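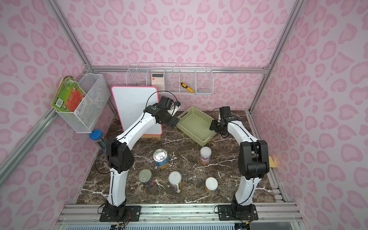
Ticket 69: Brirnby booth, open day
Opened by Nima Ranjbar, 2023-10-09
Status: open

Hello all, and thank you again for letting us use the corner by the Skotgate entrance, it's a lovely bright spot! The visitors have been so kind. My trouble is with the packing demo, where both arms put the groceries into the green basket. On 2 runs this morning the left arm stopped over the cans and wouldn't go on until I restarted the program.

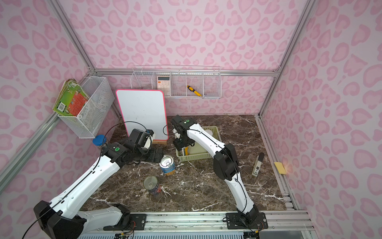 Baiba Eglītis: Did the right arm stop too, or did it carry on by itself? Please send the log if you have it.

It waited politely for its partner, bless it. Log attached, error 900 both times. I've been through the steps from the Bestero handbook as well:

Step 1. Run the tall yellow snack can alone, at low speed, and watch the grip from the wrist camera.
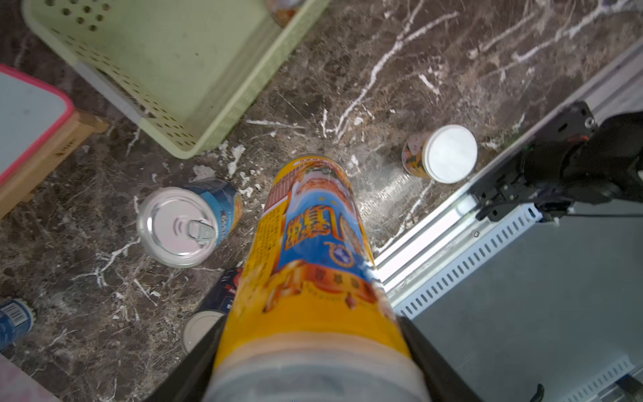 Step 2. Put the cans back on the marble top and run both arms together, with the cans going into the basket.

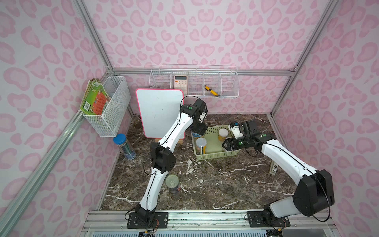 Step 3. Restart the left controller and leave it 3 minutes before the next group comes in.

I'm still on that last one, with a very patient school class waiting, so I'll write again after lunch.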